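In Defense of the Slow Gripper

I have been going to the same shared workshop for six years now, long enough to have my own hook by the door and a strong opinion about which of the two drill presses wanders. Most of what gets built there is sensible: bookcases, a canoe one winter, a great many planter boxes. What I have been building since February is a hand for picking up household things, and the question I get most often, usually from somebody waiting for the glue to dry on something useful, is why on earth I don't buy one.

It's a fair question, and I have had plenty of evenings to think about it. You can buy a gripper. Riltar sells a perfectly decent one, and the Gustley people will send you a kit with every screw bagged and labeled, and I'm told it goes together in an afternoon. I believe them! I have no quarrel with anybody who wants the afternoon version, particularly if what they care about is the arm, or the software, and the hand is only the bit on the end. But I think people who build at home should make at least one hand from scratch, badly, and then live with it for a while, and I'd like to say why.

My first reason is that you don't know what your own kitchen is like until you have tried to pick it up. I thought I knew what a spoon was. I had drawn jaws that closed very nicely on a block of pine, and I was so pleased with them that I carried them to the workshop in a shoebox lined with a dish towel. Then I tried a butter knife lying flat on a table, and spent most of an evening pushing it gently toward the edge like a cat. A block of pine has sides. A knife lying down has almost none, and neither does the rim of a tray, and a cup on a saucer is two objects that have agreed to stay together only as long as you leave them alone.

A bought hand would have had the same trouble, of course. The difference is in what you do next. With a thing out of a box, I know myself well enough to say that I would have blamed the box, written a grumpy message to the seller and gone back to pine. With my own I could only go home, sand the inside faces of the fingers, change the angle a little and print another pair. I kept a tally on the back of a calendar for a time, and when I gave it up I was at 49 printed fingers, most of which now live in a coffee can and are very good for propping up windows.

Then there is the money, which people always assume is on my side of the argument. It isn't, really. I had set aside 300 dollars for the whole project and I went through it by spring, largely on things I bought twice. Venen, the hardware shop two streets over from the workshop, has had a good deal of it. If you are building a hand to save money, please stop and buy the kit, and spend what's left on a nice dinner. The savings in home automation are mostly a story we tell the other people in our households.

What I got for the money was a kind of patience with machines that I didn't have before. I used to read about robots that would clear the table and feel either thrilled or cheated, depending on the week. Now I read the same article and wonder about the saucers. I look at my own hands over the sink, and at how they tip a plate up by one side before they lift it, which I had done every night of my adult life without once noticing. The project is called Alarcón, after the street the workshop is on, and it has never cleared a table. It may never. I find I mind that much less than I expected to, and I still look forward to the six o'clock bus that takes me down there - with the shoebox on my knees, and usually some piece of my own cutlery rattling in it.

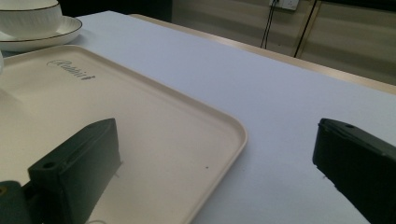
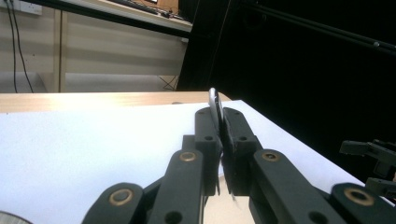 The white work surface, first with a cup, saucer and tray, then with something thin and silver held upright between the fingers.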